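4.2 Does patching an exploit restore the in-game economy?

Developers often say that once a duplication or farming exploit is fixed, prices settle back to where they were. We had our doubts. The claim rests mostly on patch notes and forum posts, and neither is a neutral source. Ekström (Vilgot Ekström, in his notes on the Rorkomard servers) argued that prices recover within 4 days of a fix, but he followed a single item, a common fishing bait, and left out private trades altogether.

For this section we used the public auction logs of Skamo, a small online role-playing game with a player-run market. The logs cover 451 item types over one season. In January a bug let players resell crafted lanterns to a vendor for more than the cost of the parts. The studio closed it with a hotfix and took back no gold.

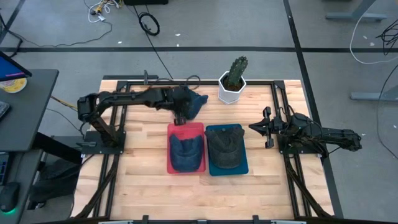
4.3 Price data and its limits

Asking prices were taken from the log once a day. We dropped any item with fewer than 80 listings, which may tilt the sample toward cheap goods that everybody needs. Rare mounts and house plots hardly appear in it. Those are the goods where hoarded gold would be expected to end up, so the data set is weakest where the question is most interesting.

We also asked 600 players whether they had used the bug. We put little weight on their answers - people who fear a ban have good reason to say nothing, and a few seemed to be boasting. The survey is used only to check which servers heard of the bug first. 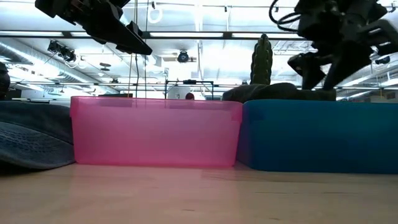
Did prices go back to normal after the hotfix?

Lantern parts did, but most other goods in the sample stayed dearer until the season ended.

The gap is hard to pin on the exploit alone. A new dungeon opened on Engebretsen, the largest server, in the same stretch, and new dungeons tend to push up the price of potions and repair kits whether or not anyone is cheating. Ekström's bait may have recovered for reasons just as unrelated to the fix. Without a server that had the bug and missed the dungeon, the two effects can't be pulled apart, and we don't trust the statistical tricks sometimes used to pretend otherwise.

The Postadix price tracker, widely quoted by players, shows a sharper rise than our logs do. It counts listings that never sell. One hopeful seller asking a silly price can move its daily figure a long way, and we would not use it as evidence for either side.
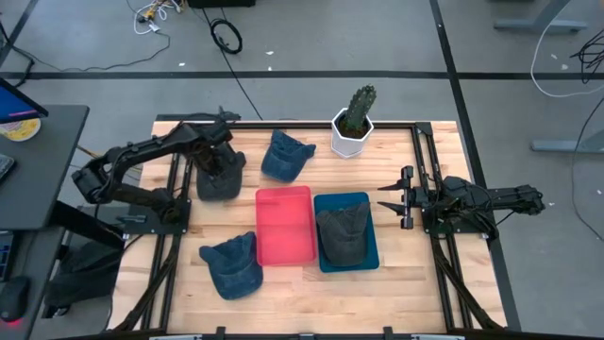
Figure 3. Workspace with two robot arms mounted on a black frame.

What remains is a modest finding. The fix stopped new gold from coming in through the vendor, and the price of lantern parts followed. Whether the old gold did lasting harm is still open, and the studio's claim that the market "healed itself" goes further than its own logs allow.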